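Home | Notebook | Filings | Archive | Contact

06/02/2012
Posted by: Media Ownership Workshop, Grilstead

Entry: cross-ownership coding, second pass

Work resumed on the draft rules for broadcast and newspaper cross-ownership in the Wonley region. The first pass coded each outlet by its license holder alone. That method has been set aside. It placed the Krawczyk papers and the Brindska radio stations in separate groups, although the filings show that a single holding company appoints a majority of directors to both boards.

The revised sheet uses control as the test. An outlet is assigned to a group where the parent may appoint or remove most of the board, or where it holds a veto over the budget or the choice of editor. Share percentage is recorded in its own column and does not decide the matter. Loans secured against voting shares are flagged for a second reader.

Results under the new test: the market goes from 7 separate voices to 4. The old method would have cleared the proposed Brindska purchase without review. The new one sends it to a full hearing. Colleagues should note that the threshold in the draft rule was written with the older count in mind and may need to be restated before the comment period closes.

Open points:

The draft does not say whether a free weekly with a print run under 2,000 counts as a voice. We have left these out for now and marked them in gray on the sheet. If they are put back, the total rises to 6, and the purchase would again fall below the line. This is the weakest part of the analysis and should be stated plainly in the submission.

Paid news is not covered. The draft treats it as a matter for the press council, and the council's code speaks only of "advertising matter" without defining it. A cross-reference would be enough — the rule itself need not grow longer.

Cable carriage was coded separately. Where a carrier also owns a news channel, the agreement should be read for terms on channel placement. Two agreements are still missing from the public file and have been requested again.
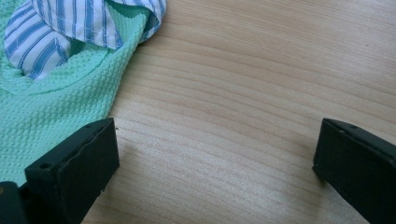 The question of political ownership remains unsettled. The draft bars parties from holding a license but is silent on trusts and on family members of office holders. Our view is that disclosure should come first, with a bar only where the trust deed gives a party officer the right to direct content. Wording to be prepared on that basis.

To do before the next entry: recheck the board lists against the June returns, restate the threshold under both counts, and circulate the sheet with the gray rows visible.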